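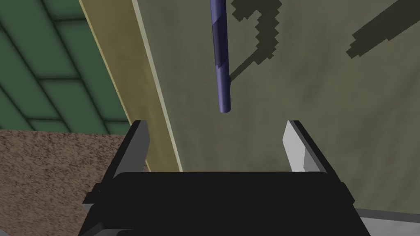
3/13/26

Glue day again, and a long one, so I'm writing this while the kettle is on and before I forget which pot was which.

Ans Nijs came by first thing with the second bag of hide glue granules from Tullent, and bless her for it, as I was down to the dusty bottom of the old tin. We soaked them overnight last time and the mix came up stringy. This time I gave them 20 minutes in cold water, poured off what was floating, then let them sit again in fresh water until they had swelled up soft all the way through. Much nicer! It brushed out smooth, and the smell was a good deal kinder too (Ans disagrees, and opened the window).

I had five test joints to get through, all maple on maple, same grain direction, offcuts from the Kernari chair. Numbers one and two got the new batch straight. Three and four got it with a pinch of salt, which Faisal Niazi swears slows the gelling enough to let you fuss with the clamps. Number five is the old glue, for comparison. I marked them all in pencil on the end grain this time, Faisal, so please don't plane them.

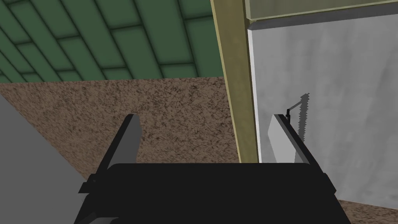 The salt does seem to buy a little time. On three I had the joint together, didn't like how it sat, slid it back and had it down again before the glue grabbed, and I would never have managed that with number one. Four was less pretty, but I think I starved it by wiping the brush too hard on the rim of the pot. I may do that one over when there's more maple.

The pot itself wants watching. It crept up past 80 Celsius while I was on the phone with Yousafzai about the veneer order, and I know perfectly well that cooks the strength right out of it. I threw that lot away, sorry as I was to do it, and started fresh with the dial set lower. The dial is not to be trusted on its own, so use the thermometer in the drawer.

Everything is in clamps on the back shelf now and should stay there overnight. Ans wants to break them by hand first, and I'd like to try one over the edge of the bench with the weights. We can argue about it over lunch.

Still to do: wash the brushes in hot water, ask Flekach if the fish glue keeps through July, find the lid.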